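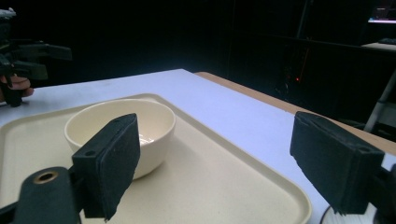

Fig. 1. White bowl on the cream tray, with the two black finger pads in front.

Session 4 notes: fingers and pads
Shared workshop, Tetanholm

Welcome back, everyone, and thank you for sweeping up after last time (the foam crumbs were getting into the drawers!). Today we stay with the fingers, and I'd like you to take your time over them – a pad that sits a little crooked will bother you for the rest of the build.

A glazed bowl makes a good practice object. The rim is smooth and round, so the pads need some give, and a flat face with a bit of texture is much kinder to it than bare plastic. Benedetta Rizzi tried four kinds of foam in June and wrote up her results in the blue binder, which is well worth reading over a cup of tea.

Before you glue anything, dry fit both pads and close the fingers slowly by hand. They should meet along the whole face. If they touch at the tips first, loosen the mount, turn it a hair and try again. Press the brass inserts in straight, please, and let them cool before you put a screw near them.

Then do 20 slow grasps, bowl on the tray, lifting only a finger's width. Write down every slip, even the small ones you'd rather forget – Karabo Sithole will go through the sheets with you.

For next time: finish your second finger, and bring a cup or bowl from home that weighs under 500 grams. Spare foam is with Ekkachai Kamolrat.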